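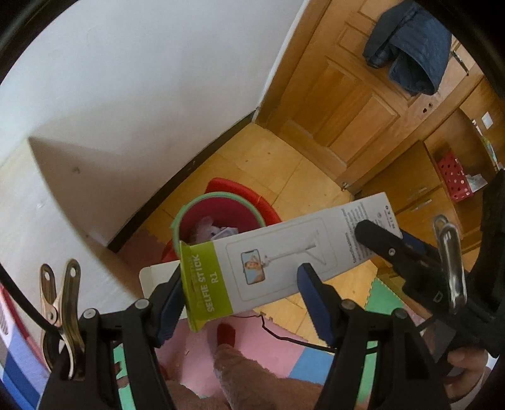
Devholm Asks Visitors to Put the Stick Down, Offers a Shelf to Put It On

DEVHOLM, Mon 2 December – The Devholm Footpath Trust today opened the Wekness Overlook to winter visitors with a new railing, a new bench and a wooden shelf on which selfie sticks may be left for the duration of the view. Use of the shelf is free. The Trust would very much like it to be used.

The overlook sits at the top of the Wekness stairs, a climb of 459 steps from the lower parking lot, and has a standing area large enough for a dozen people or four people with extended arms. Last year the Trust received 200 written complaints about the site. A few concerned the wind, which the Trust does not manage. One concerned the sea, described by the writer as "far." Nearly all the others came from people who had been poked, blocked or asked to duck.

"We looked at a ban," said Salim Minja, director of the Trust. "Then we looked at who would have to stand up there in February and enforce it, and the room went quiet. So we built a shelf."

The shelf is made of larch and runs along the inside of the old signal hut, out of the rain. It has numbered slots and a hook at one end for umbrellas, which drew the second-largest pile of mail. Visitors take a brass tag on the way in and hand it back on the way out. Tags that go home in coat pockets can be mailed to the Trust office, and the Trust is realistic about how many will be.

To make up for the loss of reach, a phone ledge has been fitted to the new railing at chest height, facing inland. A phone set on the ledge with its timer running will take in the bench, the headland and as many relatives as can be persuaded to stand still for ten seconds. A second, lower ledge is provided for children and for adults who wish to be photographed from below, a choice on which the Trust takes no position.

The railing replaces one put up by the harbor authority and painted every spring since in whatever color was left over. The last coat was a shade of peach. Joiners at Sosa, the Devholm workshop that built both the shelf and the bench, asked to keep a length of it and have hung it over their lunch table.

Funding for the work came from Wukent, the regional outdoor clothing retailer, which asked for its name on the bench and got it, on the underside. "We were told it would be tasteful," said Maëlys Boyer, community manager at Wukent. "I had to lie down on wet gravel to check, and I can confirm that it is. It's a good bench. You can sit on it for quite a while before you remember you have to walk back down."

During a trial in the fall, 1354 sticks were checked in at the hut. The Trust had ordered tags on the assumption that it would see far fewer, and for one weekend the attendant gave out playing cards. The jack of clubs is still missing. Complaints over the same period fell to three, two of them about the playing cards.

The Trust wishes to make clear that it has nothing against photographs. Its own calendar is made up entirely of them, and 1472 copies of the current edition are available at the office, at the lower parking lot kiosk and, on present form, for some years to come. Proceeds go toward stair repairs.

The shelf is voluntary. Visitors who prefer to keep their sticks may do so and will be directed to the left side of the overlook, where there is more room and less view.

The overlook is open daily from sunrise to sunset, weather permitting. The hut is staffed on weekends until March and every day after that. Dogs are welcome on a leash. Tripods count as sticks. Drones are covered by a separate sign, which is larger.

Winter visitors should note that the upper stairs are gritted by hand in the morning and may be slippery before ten. The kiosk sells coffee, soup and one kind of cookie.

About the Devholm Footpath Trust

The Devholm Footpath Trust looks after the paths, stairs, gates and benches between Devholm harbor and Wekness Point. It has four employees and a wheelbarrow.

Media contact

Press visits to the overlook can be arranged through the Trust office on Harbor Street, weekday mornings. Please wear proper shoes.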